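When Vikas Thakur drew up his first budget for a two-arm cell at Fudeck, the arms took up one line and everything else shared another. He has since split the second line into nine.

Simulation now comes first. Thakur's team tries out tabletop handling jobs on screen before any hardware is ordered, using household objects of mixed shape and size. A licence from Groson costs £1,521 per seat, and he bought one seat to begin with.
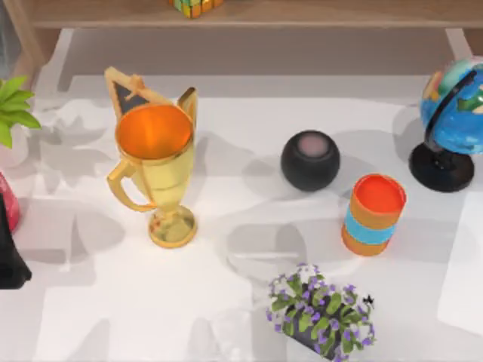
The saving is in the grippers. Jomport quoted for a full set, and Pretorius for a smaller one with an option to add more by December. Thakur took the smaller set – his simulated runs had given him no case for the rest. Fitting and cabling added £1,955, a figure missing from both quotes.

He advises other small firms to hold back 30 per cent of the budget until the cell has run for 100 hours. Spare fingers, guarding and staff training all come out of that. Service contracts need a line of their own, and the renewal price should be in writing before anyone signs.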